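Reading time: 4 min

To: Purley Building users list
From: Facilities Office, Zutstead Institute
Subject: Re: Microwave oven in the second-floor kitchenette – care and use

Dear colleagues,

Thank you to everyone who wrote in after the January notice. The office has read all of the replies and is answering them in one message to the list, as several raised the same points. The message that drew the most agreement is quoted here in part, with the permission of its sender.

> The kitchenette oven is in daily use by the Mazza group and by most of
> the teaching staff on our side of the corridor. Twice this term the
> turntable has been put back off its track after washing, and it then
> knocks against the side for the whole cooking time. Could the office
> please say how the plate should be seated, and who is expected to clean
> the inside? The present notice says only "leave as found."
>
> I would also ask for guidance on the door. People tend to let it swing
> open and walk away with their lunch, and the next person finds the
> lamp on.

The wording "leave as found" will be withdrawn. It dates from the time when the kitchenette was shared by two departments only, and it does not help a person who finds the oven dirty. The following arrangements replace it.

Cleaning. Spills are to be wiped up by the person who made them, before the oven is used again. A damp cloth with a small amount of dish soap is sufficient. Scouring pads and oven sprays are not to be used on the walls of the cavity or on the inside of the door. The contract cleaners will continue to wipe the outside of the oven and the table each evening, but the inside is not part of their contract and the office has no plans to add it.

Turntable. The glass plate may be lifted out and washed in the sink. Please let it cool first if it has just been used. Before replacing it, check that the support underneath is lying flat and that its rollers are on the circular track on the cavity floor. The plate should then be set down in the center and turned once by hand. If it rocks or catches, lift it out and try again. Food should not be heated with the plate removed.

Door. The two hooks on the door must enter the two slots at the side of the opening. When something prevents this, the oven will not start, and pressing harder on the door is not a remedy. In most of the cases reported to us the cause was crumbs or dried sauce along the edge. Wipe the hooks and the area around the slots with a cloth that has been wrung out well. Please do not put knives, skewers or any other object into the slots. The door should be closed as soon as your dish has been taken out, and it should not be used as a support for plates or bags.

Containers. No metal, no foil, and no sealed lids. Several colleagues asked whether the cardboard trays sold by Cirkano on the ground floor may be heated. They may, provided the film is pierced and the paper sleeve has been taken off. Soups and sauces should be covered loosely.

Time and power. Please reset the display if you remove your food before the time has run out – a remaining minute or two has more than once been started by the next person with nothing inside. Frozen meals should be thawed in the refrigerator overnight where possible, as the line at noon is long enough already.

Labels. The printed strip on top of the housing is to be left in place. Please do not tape notices over it or stand wet mugs on it. Notices concerning the kitchenette belong on the board beside the door of the room.

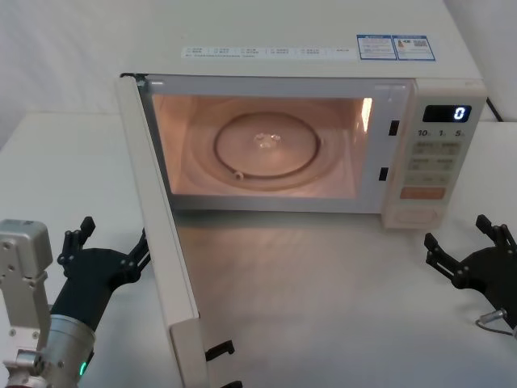 On the question of cleaning, one reply to the list asked that the office go further and set up a weekly turn among the groups on the floor, on the grounds that wiping up after oneself has been the rule for years and the plate is still sticky by noon. The same writer would be content with a cloth and a bottle of soap kept permanently at the sink, "so that there is no excuse."

The office will supply the cloths and the soap. They will be kept in the drawer to the left of the sink, and used cloths should go in the bin provided for laundry and not back in the drawer. A weekly turn will be considered at the end of the term if the groups concerned wish to have one. We would need one contact address for each of the 8 groups on the floor before drawing up a list.

A second oven has also been requested. The circuit in the kitchenette serves the kettle and the refrigerator as well, and the electrical review for the Purley Building is not complete. Until it is, no additional heating appliance may be plugged in there, including privately owned ones. Toasters found in the room will be held at the front desk for 14 days.

Faults should be reported to this office by replying to this message directly and not to the whole list. Please state what the oven did and what was on the display at the time.

Facilities Office
Zutstead Institute, Purley Building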